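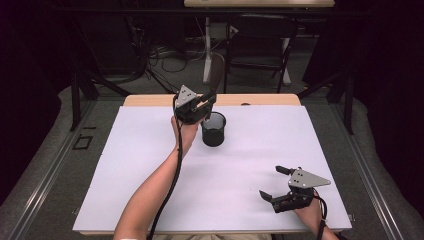

Wumulcombe library reopens with 80 desks and one working kettle

Wumulcombe's public library opened its doors again this morning after a refit that was meant to take six weeks and took most of the year. The first visitor through was a man who wanted to return a book about canals. He was told the returns slot would be ready on Friday.

The building in Unus Street closed when damp was found behind the local history shelves. The town council put the work out to Dovuto, a fitting-out firm, which promised to finish by July. Asked which July, the firm said it had always been clear about the risks of old plaster.

What readers have got for their patience is a lighter reading room, a lift that speaks, and 80 new desks, up from 27 under the old layout. To make space, 3000 books have gone into storage, among them most of the large-print westerns. Regulars had noticed this by ten past nine.
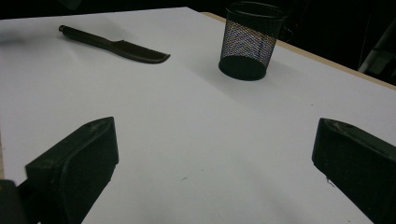
By Shireen Mtshali
October 21, 2025

Branch manager Marthinus Rampersad said the westerns would return once shelving had been found that fitted the new walls, which are not quite where the old walls were.

"People come here to work, to get warm and to argue about the crossword," he said. "They can do all three today. The heating is on a timer, so I would suggest arguing before four."

The council received 138 written comments on the plans last winter. By its own summary, 61 were about parking, which the library does not have and will not be getting. Another large group asked for the old clock to be kept. It has been kept, and hangs above the enquiry desk showing twenty to three.

Rajput, the café that used to trade from the foyer, will be back next month with a shorter menu. Until then there is a kettle in the study area, free to use, with a sign asking readers to bring their own mugs. A second kettle is awaiting its electrical safety check.

The one item from the collection on show for the reopening is a parish account book begun in 1641, which spent the closure in a bank vault in the next town and came home in better condition than the building. It is open at a page recording payment for mending the church roof. The entry notes that the mender was late and had asked for more money.

Opening hours are nine to five, Tuesday to Saturday, with a late evening on Thursdays until seven. Library cards that ran out during the closure have been extended to the end of January, and fines for the period have been dropped. The man with the canal book has been told he may leave it at the desk.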